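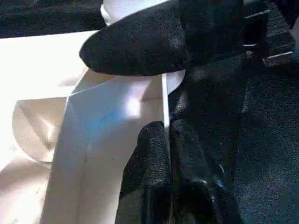 How long should you keep old letters before you throw them out?

As long as you'd be sorry to lose them, and a year longer than that if you're at all unsure.

I've been asked this more than anything else since I started writing about clearing my aunt's flat in Rilldale, so I thought I'd better have a proper go at it. She kept everything. Birthday cards, gas bills, a note from the milkman (very polite, about a gate). There were 516 letters from one person alone, her school friend Rozália Gál, and I only know that because my aunt had numbered them in pencil on the backs of the envelopes!

I started in December with great plans. I was going to read the lot and be finished by New Year. Well, no. You sit down with one shoebox and a cup of tea and suddenly it's dark outside and you've been crying over a holiday in 1974 that you weren't even on.

What helped in the end was a rule from my friend Miyuki, who cleared her parents' house a few years back – 30 minutes a day and then stop, even if you're in the middle of a bundle. I was cross about the stopping bit at first. But I did come back the next day wanting to carry on, whereas after my long sessions I couldn't face the boxes for a week.

Bills and bank things went first. Then Christmas cards with only a name in them, which I felt bad about for an evening and haven't thought of since. Anything with a proper bit of news in it stayed, and so did anything in my gran's handwriting, even her shopping lists. She spelt marmalade a different way every time.

Rozália's letters I haven't decided on. I wrote to her daughter to ask if she'd like them, and she rang me up the same evening and we talked for 2 hours, mostly about dogs. She's coming over at Easter to have a look through.

Next job is the photos, and half of those have no names on the back. If anyone knows a pencil that writes on shiny paper, please leave me a comment, the one I bought just skids.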